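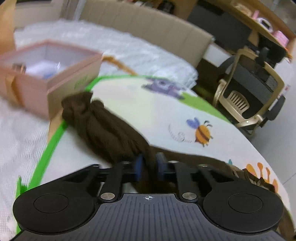
Washing secondhand fabric before sewing: do I really have to?

posted by grincombe_hems

I have inherited a quantity of fabric. I won't say how much, except that it came in a van. Most of it has lived in an attic for years, and it smells like an attic that has been thinking things over. There is cotton, there is something that might be wool, there is a lot of brown, and there is one length of curtain lining big enough to cover a modest boat.

My plan is to make plain, sturdy things with it. Drawstring bags, cushion covers, a couple of aprons, maybe pajama pants if I get cocky. I have a sewing machine and enough experience to be dangerous in a straight line.

The pattern I bought says to wash, dry and press all fabric before cutting. My aunt, who sewed her whole life and never wore anything that fell off her, says she never prewashed a thing. The pattern was 13 dollars and my aunt was free, so I don't know who to believe.

What I want to know:

Does everything need washing first, or only the stuff that will be washed later?

How do I tell what a fabric is when it has no label and no one to ask?

Is there a way of doing it that doesn't leave me with a knot of threads the size of a cat? I washed one piece already as a test and it came out wearing a wig.

Apartment laundry, if it matters. Two machines shared by the whole building, and one of them is moody.

Edited to add: yes, I have looked for moths. No moths. One very old raisin.

lesar_selvage

Wash it. All of it that can stand being washed, anyway. New fabric gets prewashed for shrinkage, and yours has the attic to deal with as well.

Cotton is the one that will get you. A loosely woven cotton can lose a couple of inches per yard the first time it meets hot water, and it doesn't lose them evenly. You'll make a lovely cushion cover, wash it in October, and own a lovely cushion cover for a smaller cushion. Wash it the way you plan to wash the finished thing. If the aprons are going in hot, the fabric goes in hot now.

For the wig: the cut ends are what fray, so deal with those before the fabric goes anywhere near water. Any one of these works.

Zigzag along both cut ends. Takes a minute, ugly, fine.

Run pinking shears along them. Less good on loose weaves but quick.

Snip a small triangle off each corner. I have no idea why this helps as much as it does, but I've been doing it for years and the tangling is maybe half what it was.

Leave the selvages alone, they don't fray. Don't stuff the machine. Long pieces twist themselves into rope if they're crammed in with friends, and then you have creases you could lose a coin in. For anything really long, fold it loosely in a zigzag, put it in a mesh bag and use the gentle cycle. Take it out the second it's done. Fabric that sits damp in a heap sets its wrinkles like concrete, and you will be standing at the ironing board reviewing your choices.

Figuring out what it is: snip a bit from a corner and do a burn test. Metal tongs, over the sink, window open, water within reach, nothing flammable nearby, and your hair tied back if you have the kind that needs it.

Cotton or linen smells like burning paper and leaves soft gray ash.
Wool or silk smells like burning hair, tends to go out when you take the flame away, and leaves a crumbly black bead.
Polyester and nylon melt and leave a hard bead. Don't touch it while it's hot, and don't lean in for a sniff.

Blends do a bit of everything and will lie to you.

If it's wool, do not put it in the machine with the rest. I once turned a very nice coat length into a very nice oven mitt. Hang it outside on a dry, breezy day, brush it, and steam it from the wrong side. If it still smells, let a dry cleaner have a go.

MotherOfBobbins

just wash it

greston_remnants

Mostly agree with lesar_selvage, less so about washing all of it.

The curtain lining may well be coated. If one side feels rubbery or a bit tacky, don't wash it hot and don't put it in the dryer. Old coating comes off in flakes and your neighbors will find it on their towels, and then they will find you. Test a square first. Cut one, trace around it on paper, wash it, dry it, lay it back on the tracing. Now you know how much it shrank and whether it's falling apart, and it has cost you one square. I do this with every unknown piece and keep the tracings in a folder, which is either organized or sad.

The brown stuff: wash dark colors separately the first time, cold, and look at the water. If it runs, keep washing until it doesn't, or accept that it is now a bag and bags don't get washed. Damp white rag rubbed on a corner will give you an early warning.

For attic smell, a cup of white vinegar in the rinse, then line dry if you have anywhere to hang it. Don't mix the vinegar with bleach, ever. Some fabric needs two rounds. Some never gets over it.

As for your aunt, she may have been buying fabric that was preshrunk, or cutting everything a little generous. Mine did the second one and called it "ease." Everybody looked very comfortable.

grincombe_hems

Thanks, all. Burn test done over the sink. Two cottons, one definite wool, and one that melted so fast I apologized to it. The lining is tacky on one side so it's getting the square treatment before it goes near the moody machine.

Corners are snipped. My aunt has been informed and is not speaking to the pattern.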